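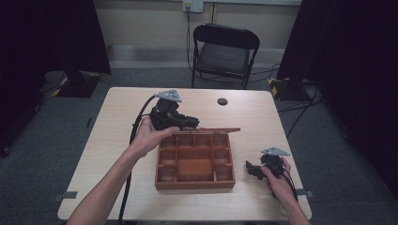

Compartment box, open.

1/8 Spent the long weekend sorting out my late aunt's button collection and putting it on the market. A few people asked how it went, so I'm writing it down in one place.

2/8 She sewed for a living in Segura and kept every spare button from every job. The final count was 3,086. I only know that because the buyer wanted a number before he'd talk price. I counted them into old yogurt tubs at the kitchen counter over two evenings.

3/8 Most of them are plain shirt buttons and worth next to nothing. If you're doing this yourself, pull those out first and give them to a school or a theatre group. The costume people in Arnent took 800 of mine and were glad to have them.

4/8 What's left, sort by material before colour. I went by colour to begin with and had to start over. Shell feels cold on your lip and plastic doesn't. Casein and plastic are harder to tell apart and I got a few of those wrong.

5/8 Metal ones go in their own bag, away from everything else. Some old plastics break down and the fumes will corrode brass. She had a tin from Skimen where that had happened, and the whole lot was green. I binned it.

6/8 Don't polish anything. Wipe with a barely damp cloth, dry it right away, leave it alone. Shell should never sit in water. I lost a nice grey set that way in December, when I first had a go at this.
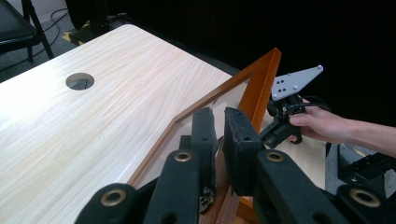 7/8 PRICES
Ekkachai Tanasarn at Kedodico looked through the lot and picked out 207 he'd buy. He paid by the piece for the glass and by the set for the rest. Complete sets of six or more got a much better rate. Loose singles he wasn't interested in, apart from a few enamel ones. I took his first offer on the glass and probably should have asked for more.

8/8 STILL HERE
Two tubs of coat buttons, mostly brown and navy, some with the shank gone. Free to anyone who'll pay the postage. I'm also after a good book on Canadian uniform buttons if you can recommend one, as there's a handful I can't place. Message me here, I check it after supper.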